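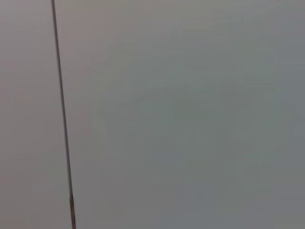

Lists > Trerevar Buildings > Joint sealing and surface finishes > Message

Subject: Re: Narrow joints between grey wall panels, ground floor

Dear colleagues,

I write on behalf of the Trerevar Buildings Office in reply to the message from Casimiro Tejada, the relevant part of which is quoted beneath.

> We have now gone through the ground floor at Segura and listed every
> panel joint that needs attention before redecoration. The total length
> is 1,311 metres. Could the Office confirm whether the joints are to be
> filled flush and painted over, or left open as a dark line? The Nemance
> specification allows both and the contractor has asked for a decision
> by the end of April. Could you also say what we should do where there
> is brown staining near the floor?
>
> Casimiro Tejada
> Segura site

The Office has considered the matter and the position is as follows.

Joints on the ground floor are to be left open. Filling was tried in the upper corridor at Trirari and the filler cracked along 70 metres of wall within the first winter. Repainting did not hide the cracks, and the panels on either side had to be rubbed down again. An open joint, kept clean, is easier to look after and looks tidier from a normal distance.

Before any painting begins, each joint should be brushed out from top to bottom with a stiff dry brush and then vacuumed. Please do not use a blade, as the panel edges chip easily. Masking tape should be pressed well down on both sides and removed while the last coat is still soft.

As to the brown staining, it should not be painted over until the cause is known. It may be old adhesive, or it may be rust from a fixing behind the panel. Wipe the place with a damp white cloth and note whether any colour comes away. If it does, leave the panel as it is and report it to Ainhoa Tejada with the room number and the height above the floor. She will arrange for the fixing to be looked at.

Small differences of shade between neighbouring panels need not be reported. They came from two deliveries - the second is slightly warmer in tone - and the new coat will cover both.

The allowance for the work remains at 3,112 euros, including brushes, tape and cloths. Anything beyond that sum must be agreed with this Office in writing before it is ordered.

Corrections to the joint list may be sent to this address until noon on the last working day of the month.

Yours faithfully,

Buildings Office
Trerevar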